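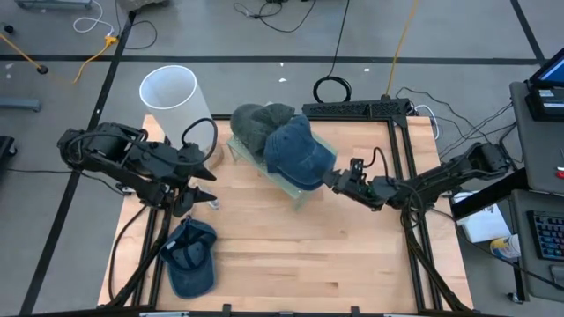

Chisholm wrote in under the last guide asking how you get an old match medal valued without handing it over to a stranger, and whether polishing it first helps. Second part first. No. Don't polish it. Put the cloth down.

OK, how to do it, start to finish. Written quick, between two auctions, so bear with me.

What you need

Soft cotton gloves, or very clean dry hands
Kitchen scale that reads to a tenth of a gram
Ruler or cheap calipers
Magnifier
Window with daylight, no direct sun
The box, if there is one. Any box. Even the broken one.

Step 1. Leave it alone

No dip, no toothpaste, no baking soda. The dark stuff in the lettering is part of what buyers look for. Rub it off and it doesn't come back. I cleaned a Plorkow District runner-up medal years ago and it sold for 70 dollars. Same medal, untouched, went for a lot more that October. Still annoyed.

Step 2. Read the back

Hold it by the edge, tilt it till the light rakes across. Write down every letter and mark exactly as you see it, including spelling mistakes. Engravers made plenty. Don't correct them. If a letter is worn, put a question mark and move on.

Check the rim too. Maker's marks and silver or gold marks hide there, or on the little loop at the top.

Step 3. Weigh and measure

Weigh it without ribbon or chain. Width across the middle, then thickness. Do it 3 times and keep the number that repeats. An auction house will ask, and a copy cast from a real medal often comes out a touch smaller.

Step 4. Build the paper trail

This is the part that makes the money. Look for:

Team photo with the player in it
Program from the final
Letters, club dinner menus, newspaper cuttings
Anything showing how it got from the player to you

A Farkedau Cup winner's medal with a signed letter from the player's daughter made 3,000 at Stimen. One with no papers, same season, didn't meet it's reserve. Scan everything, front and back. Originals go in a plastic sleeve, no tape, no staples.

Step 5. Get your estimates

Email photos first. Front, back, rim, box. Most sports salesrooms will give a free ballpark figure from pictures, usually inside 6 weeks, slower before a big sale. Ask more than one place. Ask each of them:

Seller's commission, and is insurance on top
Photo fee, yes or no
What happens if it doesnt sell
Who sets the reserve

So Chisholm, you can get most of the way without it leaving the house. If they want to see it in person, take it yourself, get a signed receipt with the weight and inscription written on it, and keep a copy at home.

Step 6. Insurance

Selling or not, tell your home insurer. Plenty of policies cap single items unless you list them. Send the written estimate plus your photos. Redo it every few years, prices move when a club has a good run.

Storing it: acid-free tissue, dry drawer, away from rubber bands. Ribbons to follow in a separate guide when I get a minute.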